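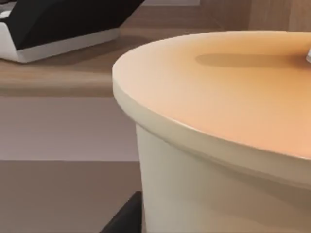

Close view in the simulator: the lidded container, with the worktop behind.

How to run the kitchen demo on an open day

These notes are for whoever is on the Coro stand in January. They cover the simulated kitchen only. Ulla Holmgren has the notes for the real arm.

Before the doors open

1. Start the demo machine and log in as Prosano.
2. Open the kitchen file and wait for the counter and the container to load.
3. Put the gripper view on the big screen. Visitors find the wide view easier at first, but the close one shows how little the robot has to go on – a lid rim, part of a wall, some floor.
4. Run the task once with the sound off. If it takes longer than 60 seconds, restart the machine.

With a group

Keep groups to 11 people. Say what the robot has been asked to do, then press Run and let them watch. Talk afterwards.

Pause when the lid fills most of the screen and ask where they would take hold of it. Most people point to the rim. Children often want to push the whole thing over, and you can let them try with the hand controller. Reset puts everything back.

Set the speed to 40 for the first run and 200 for any repeats. Above that the lid tends to jump when it is touched.

If it stops

Press Reset twice. If the picture freezes, close the Wasix window and open it again from the desktop – the kitchen file stays loaded. Write the time in the log book.

Last group goes in at 3.30 pm. Leave the machine on for Antwi.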